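This site uses cookies to remember your display settings and to count visits. Accept all | Manage preferences

Plandden Nut Transfer Set, Release 2: README and Fault Notes

Hello, and thank you for downloading this set! Before you start training on it, please make yourself a cup of something and read this page through to the end, because one thing went wrong while we were recording and it touches more of the data than we would like. We have tried to lay it all out in plain words so that you can decide for yourself what to keep and what to drop.

What is in the set

The release holds 2858 recorded episodes of a two-armed robot moving small metal parts between a blue compartment tray and a perforated metal tray. All of it was collected at our Deltport workshop, on one table, by people steering the arms through the Jorgate teleoperation software. Each episode comes with head camera video, joint positions for both arms, gripper opening values, and a short text label written by the operator at the end of the run (some of these are a bit terse, and we have left them as they were typed).

The parts are mostly nuts, with a few other small pieces mixed in. They are shiny, they roll, and they like to settle into the corner of a compartment where a fingertip has a hard time getting at them. We picked them for that reason and we grew rather fond of them.

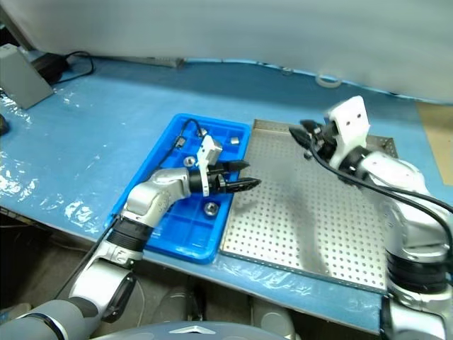

Both grippers over the trays, left fingers open, a few parts still in the blue one.

The fault

On a Thursday in January one of our operators stopped in the middle of an episode and said that the left gripper felt late. She had asked it to open over the metal tray and it stayed shut for a moment, then sprang open and flung the nut clear over the rim. We laughed a little, picked the nut up, and carried on, and I am sorry to say we should have stopped right there. By the end of the afternoon the same thing had happened 16 times, always on the left side, and on the last occasion the gripper closed again by itself while somebody was reaching in to straighten the tray. It pinched a glove. The hand inside was fine, I am happy to report, but that was the end of recording for the day and for a good while after it.

What we found, once we had the left arm powered down and apart on the bench, was a worn spot in the gripper cable close to the wrist. When the wrist bent far enough, the signal dropped out. The Dafis driver board then held on to the last command it had received and, when the signal came back, played through everything that had queued up in the meantime, all at once. So there were two faults stacked one on top of the other: a tired cable, and a driver setting that should never have been left on. Either one alone would have given us a dull afternoon of error messages. Together they gave us a gripper that moved when it had no business moving.

What it means for the data

We went back through the logs and found 43 episodes where the commanded gripper opening and the measured gripper opening disagree for longer than they should. These are marked with the tag grip_lag in the episode table. The video in them is perfectly good and the arm positions are correct as far as we can tell. Only the left gripper values should be distrusted. 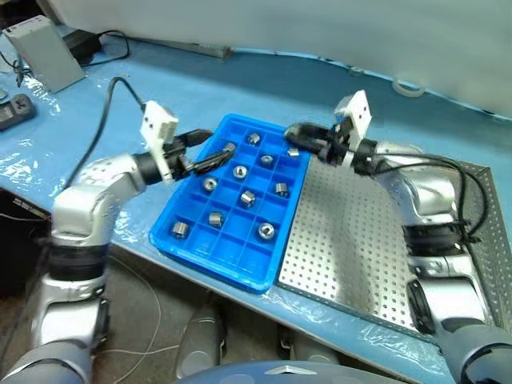

Plandden Data Notes, Vol. 2, p. 10

A few pieces of advice, offered in a friendly spirit:

If you are training a policy to pick and place, leave the tagged episodes out. In our own trials a model that had seen them learned to wait before letting go, and it took us an embarrassing amount of time to work out where it had picked up the habit.

If you are working on fault detection, please do use them! They are real faults with real timing, and we would love to hear what you make of them.

Please do not use the text labels to find failures. Operators marked an episode as done when the part reached the tray, even if the release was late or the nut bounced on its way in.

If you run similar arms yourself, look at how your cables travel when the wrist is at its far limit, and look again after a month of work. Check too what your driver does when it loses the signal. Ours now opens its holding loop and stops, and it will not move again until a person clears the error by hand. We also have a firm rule that both arms are powered down before any hand goes over the table, even for a second, even just to nudge a tray.

Known gaps

The right gripper never showed the fault, but we replaced its cable at the same time, so its values shift very slightly partway through the set. The calibration file has separate entries for before and after the swap. Lighting reflections on the plastic film and on the metal tray vary from one episode to the next, and we have not corrected for them.

Corrections are welcome through the issues page, and we do read every one, though the reply may take us a little while.

Shared 43 times | 16 comments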